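4.2 Where the installs fail

Of the 183 install attempts we logged, most that failed did so in the same place, the step between the media bridge starting and the first client joining a room. The installer says done. The service says active (running). The browser then sits on a grey tile and after a while drops the call. We had expected package conflicts to be the main trouble, going by the forum posts in Section 3, but apt did its job nearly every time.

Stollo ships with three config files and they overlap. The hostname is set in all three. If the admin changes it in one (usually the web one, as it's the one the guide mentions first) the bridge goes on announcing the old name, and the signalling server quietly ignores it. Nothing in the log at default level. At debug level there is one line, and it scrolls past fast.

Turnanik was better here. One file, one hostname, and it refuses to start if the name doesn't resolve. Several of our testers complained about the refusal but they did fix the name, so the complaint got them further than silence did.

Thibodeaux had argued early on that the failures were really DNS failures and should be counted as such. We tried coding them that way. It didn't hold up — a fair share of the machines resolved perfectly well from outside and failed only from inside the same network, where the router would not send traffic back to its own public address. We've kept those as a seperate class (class N in the tables).

4.3 Recording and clip upload

Recording was tested last and on fewer machines. Same server for all, a virtual machine with 2 cores, Debian, no desktop. The recorder wants a virtual display and a sound loopback module, and the stock cloud kernel doesn't carry the sound module. This is in the docs for Baran but three pages down, under a heading on hardware. Swap the kernel, reboot, carry on. Testers who missed it got recordings of nothing, or no file.

Upload came after. Finished clips go to a folder, a script picks them up, makes stills, and pushes both to the store through Fikbridge.
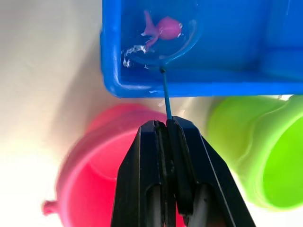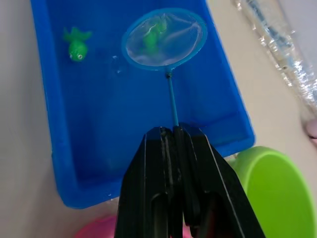
Figure 7. Two stills. Each has a small toy fish and bright blue plastic.

The script runs as its own user, and on a fresh install that user can't read the folder. Permission denied, exit code 1, and the recorder throws the exit code away. So the web page shows the upload as pending for ever. Adding the user to the recorder's group fixes it, after a restart of the service (not a reload, which does nothing for group membership). Fukuda found this by running the script by hand as the right user. None of the testers who worked from the guide alone got there.

A second fault sat behind the first. Fikbridge reads its token from the shell environment, and a service started at boot has no such environment. Works by hand, fails at boot. We think this one catches people most because they test by hand, see it work, close the ticket. Setting the token in the unit file is enough.

Disk space also. The script keeps the original clip until the store confirms, which is sensible, but with the token missing the store never confirms. One machine ended up with 3,778 files in the folder before the disk filled, at which point the database stopped too and the tester wrote the whole thing down as a database fault. We recoded it as upload.

4.4 What people did when stuck

Testers could use anything they liked: search, forums, the project docs. We asked them to keep a note of each command they ran. Notes vary a lot. Some are full shell histories with comments, one is mostly swearing.

The common pattern was to search the last line of the log. With Stollo the last line is nearly always a harmless warning on a missing font path, so people spent a good while on fonts. After 20 minutes or so of that most went back and purged the packages, then reinstalled. Purge doesn't remove the old hostname from the debconf database, so the second install picked it up again and failed in the same way.

Shimada and Murakami coded the notes independently and then compared. They disagreed mostly over what counts as a restart from scratch. Settled on: any purge of the main package, whether or not the config folder went with it. Slanina re-ran the counts after that and the order of the classes didn't change.

Pasting configs into forums was its own problem. New accounts often can't attach files or post links, and every config here is full of URLs. Testers cut the URLs out to get past the filter, and the URL was where the mistake was. Replies then asked for the full file. In the longest thread this went round until April and was closed for inactivity.

We come back to the log wording in Section 5, wich covers the patched packages and the second run.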